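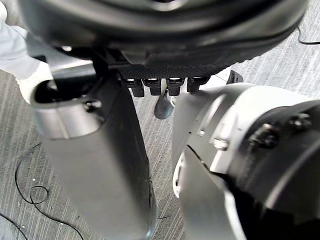

I've been meaning to write about how I run the social media pages for Lengyel, the yarn shop where I work part of the week, because I have changed my mind about almost all of it since April and a couple of you have been asking. When I first took it over from Anikó Pintér (who owns the shop and would rather knit a tent than log in to anything), I had one big idea, and the idea was regularity. I had read all the advice about posting on a schedule, and I took it very seriously. I wanted our week to look like those four small black connectors hanging in their neat row, same size, same gap, each one with its own tiny bright spot on it. A post in the morning, a post at night, a sale on this, a tip on that, and all of it loaded up ahead of time so I could get on with unpacking boxes.

For the loading up I used Skemovora, and I have nothing bad to say about it. You drag your posts onto a little calendar, you pick your times, and off they go. I got quite fond of it! I would sit down with a pot of tea and do two weeks in one go, and there is a real pleasure in seeing a calendar fill up with colored squares — I suspect I liked the squares more than I liked the posts.

The trouble was that people were talking to us and I wasn't there. Somebody would ask whether the gray sock yarn came in a bigger skein, and the question would sit there while three more cheerful posts went sailing past on top of it. Naa Eshun, who teaches our beginner class and has never minded telling me a hard truth, finally said it felt like walking into a shop where the radio is on and there's no one behind the counter. I was a bit hurt. Then I went home and scrolled back through everything, all the way to the beginning, and found a question about blocking pins that I had never answered at all. She was a lovely customer too. I wrote to her that same night to apologize and she had long since bought her pins somewhere else. 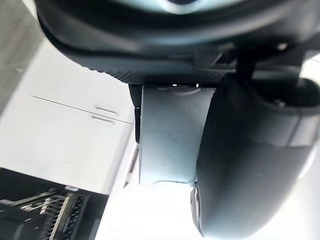

The underside of the gripper housing, with two little bright openings in the textured band.

So I did something that felt reckless and took nearly everything off the calendar. I kept the opening hours and the class dates, which really do need to go out on time, and I deleted the rest. In its place I gave myself a simple rule, that I would answer every comment and message before I was allowed to post anything new. That was all. Some mornings that meant there was no new post, and I had to learn to be all right with that, which took me longer than I'd like to admit. I kept thinking that people would forget we existed.

What happened was much slower and less dramatic than the advice articles had led me to expect in either direction. We had about 300 followers when I started this, and for quite a while we still did. But the comments got longer. People began to answer each other before I'd even seen the question, and Toshiko Koyama posted a photo of a cardigan she had given up on, and six people turned up underneath it to tell her where the sleeve had gone wrong. (It was the decreases. It is always the decreases.) She finished it, and she wore it into the shop, and I was so happy I forgot to take a picture for the page.

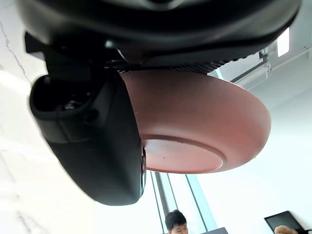
I should say something about the less pleasant side too, as it hasn't all been cardigans. When you answer everybody, you also end up answering the grumpy ones. There was a long back and forth about our return policy that I handled badly. I replied too fast and at much too great a length, and I could feel myself trying to win. Andor Lakatos from the framing place next door saw it and sent me a message that just said "go for a walk." I went for the walk. When I came back I wrote two lines, gave the man the shop's phone number, and left it there, and he called and Anikó sorted it out in no time. These days I write my grumpy replies on paper first. Most of them stay on paper.

The other thing I've had to work out is when to stop. A page like ours never closes, and for a few weeks I was answering questions about needle sizes in bed with the light off. My husband was very patient about it. Now I look in the morning and I look once before supper, and I put that in the little description at the top of the page so people know what to expect. Not one person has complained. I think most folks are perfectly happy to wait for an answer as long as they believe one is coming.

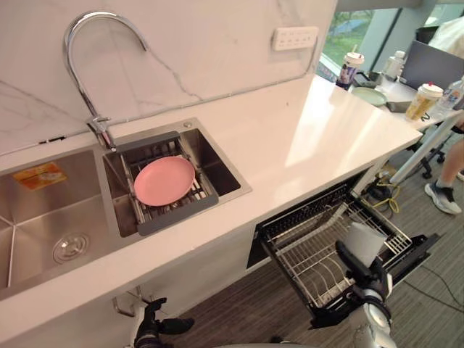 I still get the odd email from companies offering to do it all for us. One called Avorent promised to triple our reach, and I did sit and think about it over lunch, but I don't know what a shop our size would do with triple the reach. We have one till. If everyone in Zanov came in on the same afternoon we'd have to ask them to take turns holding the door.

As of today, 1 September 2022, the fall class list is up on the page, and there is already a question under it about whether left-handed knitters can come along. Yes, please do! Naa is left-handed herself and will be thrilled. I also owe a reply to the person who wanted the pattern for the striped hat in the window, and I need to find out from Anikó which of the two striped hats she means.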